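Cluler opens a tidying-up project to teach two-armed robots everyday chores

Filline's robot learning team starts a new round of recordings this December, with crumpled scraps, a dustpan and a great deal of patience

Cluler, the robot learning project run by Filline, has begun recording a new set of examples in which pairs of robot arms are guided through small household jobs. The first job on the list is clearing scraps from a table, and the team could hardly be happier with how much there is to learn from it.

The recordings are made by people. An operator guides both arms through a job from start to finish while cameras beside the workspace and near the grippers record what happens, along with the position of every joint. Each complete run is called an episode. Once enough episodes have been gathered, they are used to train a system that tries to do the same job without an operator.

The team has 137 episodes of the tidying job so far, recorded by three operators. Each of them has a slightly different way of going about it, and Cluler is keeping all of those differences in the set.

"We spent a long time talking about whether everyone should do it the same way," said Raffaele Lombardi, who leads the recording work at Cluler. "Then we watched the early episodes side by side and I stopped worrying about it. One person sweeps towards the middle, another goes straight for the nearest scrap, and both are perfectly good ways to clear a table. I want the system to see that there's more than one."

Why start with scraps?

Soft, crumpled things are hard for robots. A block has the same shape every time it is put down, but a scrap folds, flattens and catches on whatever is next to it. The gripper has to come in at a different angle for each one, and a grip that holds one piece may let the next one slide out. Add a patterned table covering and the cameras have more to sort out as well, which the team counts as good practice for real kitchens and real dining tables.

The job also gives both arms something to do. One can steady a dustpan while the other moves a scrap towards it, and the operator has to think about the pair together. New operators find this the trickiest part, and it is also the part they talk about most over lunch!

Between episodes the scraps are scattered again by hand. Operators are asked to vary the spread, to leave some pieces close to the walls and to put others where one arm will have to reach past the other. A session lasts 60 minutes, followed by a proper break, as tired hands make for jerky recordings.

Keeping the untidy bits

Cluler does not throw away an episode just because a scrap was dropped. If the operator picks it up again and finishes the job, the episode stays in, with a note marking the moment it went wrong. The team hopes these recoveries will turn out to be some of the most useful material in the set, although it is too early to say so with any certainty. Episodes are set aside if a camera stops recording, if the arms knock together hard or if the operator gives up part way.

Every episode is watched back by someone other than the person who recorded it. It is slow work, and Lombardi is full of praise for the people doing it. "You do start to see things," he said. "You see somebody pause before a difficult grip, and you realise they were working out which arm to use. All of that is in the recording, and I find it wonderful to watch."

What comes next

Recording of the tidying job will carry on at the Cosel workshop through the winter. After that the team plans to move on to 13 further jobs, among them folding a small cloth, putting lids on boxes and sorting cutlery into a tray. Some will use the same table layout and others will need a fresh one, and the list may well change as operators suggest ideas of their own.

A first training run on the tidying episodes is planned once the present round has been checked. Cluler will report on how it goes, including the attempts that fail. The notes given to operators will be made available at the same time, so that other groups recording two-armed work can borrow whatever is helpful to them.

Schools and clubs near the workshop are welcome to ask about visiting while recording is under way. Visits take place in the afternoon, in small groups, and there is normally a chance to talk to the operators between sessions. 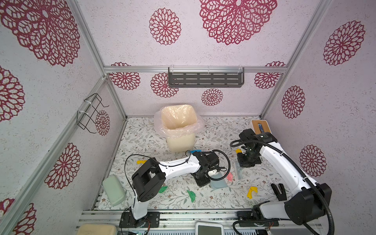
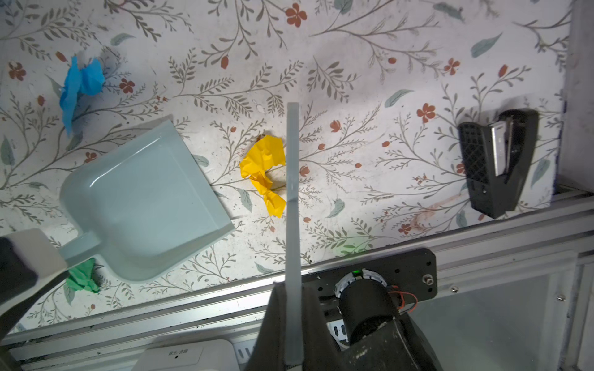
Cluler Project | Robot Learning Department, Filline

Coloured scraps spread over a leaf-and-flower pattern, with robot grippers at the table.

Press enquiries and requests to visit should be sent to the Robot Learning Department at Filline, marked for the attention of Raffaele Lombardi. Please say which outlet, school or club you are writing from and whether you would like to speak to an operator.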